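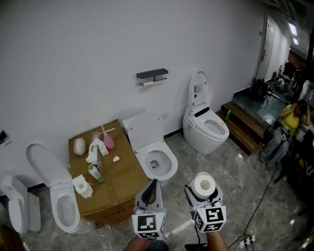 White toilets in a row against the back wall, with a cardboard box between two of them.

Search news, models and part numbers

Ellulus changes rear parking sensor supply and wiring on the Lumbao wagon

6 min read
Last updated: October, 4:10 p.m.

Ellulus has released revised equipment details for the Lumbao wagon, covering the rear parking sensors, the rear harness and the control module that links them to the dashboard display. The changes apply to vehicles built from October onward. Engine, transmission and suspension specifications carry over.

The main change is a new ultrasonic sensor from Wovix, fitted in the rear bumper in place of the earlier part. The older sensor sent its signal over a separate wire to the parking module. The Wovix unit shares a two-wire bus with the others in the bumper, which reduces the number of conductors passing through the tailgate-side grommet. Ellulus says the connector at the body end has been keyed differently so that the old and new harnesses cannot be joined by mistake.

All trims now have six sensors in total, split evenly between front and rear. The base trim was previously sold with rear sensors only. The front set uses the earlier sensor design for the time being, and the module has been programmed to read both types. A change to the front hardware is planned but no build date has been given.

Redent, the mid-level trim, receives the revised rear camera as standard. The camera sits in the same recess above the license plate and uses the same mounting screws. Its image is now overlaid with sensor distance bands on the center screen, where the driver of an earlier car had to switch between the camera view and the sensor graphic. The overlay can be turned off in the vehicle settings menu under parking. It returns to its last setting when the car is restarted.
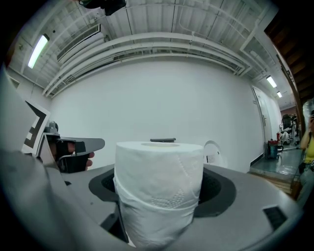
The warning tone has also been changed. On earlier cars the tone came from a buzzer behind the rear trim panel, and owners with luggage stacked against the panel reported that it was hard to hear. The buzzer has been deleted and the tone now plays through the front door speakers. Volume is adjusted separately from the audio system, with a minimum level that cannot be muted while reverse is selected. If a trailer is connected to the factory socket, the rear sensors shut off and a trailer symbol appears in the instrument cluster. The front sensors stay active.

Trailer detection depends on the factory socket. Aftermarket sockets spliced into the tail lamp wiring will not trigger it, and the system will read the trailer as an obstacle. Ellulus advises fitting the dealer-supplied towing harness, which plugs into a dedicated connector behind the left rear trim. The connector is now present on every Lumbao, including cars ordered without the towing package.

Power output is unchanged at 240 horsepower, with 322 pound-feet of torque. Curb weight has been restated slightly for the base trim to allow for the added front sensors. Towing limits remain as printed in the existing owner's manual, and the fuse layout is the same apart from the position that fed the rear buzzer, which is now left empty.

For body shops, the difference that matters most is paint. The new sensor has a smaller face and is more sensitive to coating thickness. Replacement units are shipped in primer and should be painted off the car, with a single base coat and clear. Sensors that have been repainted over an existing finish are to be replaced. The rear bumper cover has a new part number because the sensor openings are smaller - the old cover will bolt on, but the new sensors will sit loose in it and may give false readings.

After a bumper or sensor has been replaced, the module has to be calibrated with a dealer scan tool. The car must be on level ground, unloaded, with clear space behind it. Until the calibration is complete, a fault message is shown each time reverse is selected. Independent shops can buy access to the procedure through the Ellulus service portal on the same terms as other body electronics.

Nearly 900 cars built during the changeover have the new module with the old sensors. These cars work as originally specified, but they need a software update before any rear sensor is replaced. Dealers can identify them by vehicle identification number, and a label inside the fuse box lid carries the module revision. The update is free of charge and will be done at the next scheduled service unless the owner asks for it earlier. Ellulus describes it as a service measure; it has not been issued as a recall.

There is no retrofit kit for older cars. The module, harness, sensors and bumper cover would all need to be changed together, and Ellulus says it will not supply them as a set. The earlier sensors remain available as service parts.

Pricing for the Redent trim has not been changed. The base trim will be repriced when the next order guide is issued to dealers, and orders already confirmed will be honored at the old figure with the new equipment. Cars in dealer stock should be checked against the window sticker - both versions of the base trim are likely to be on lots at the same time until older inventory has been sold.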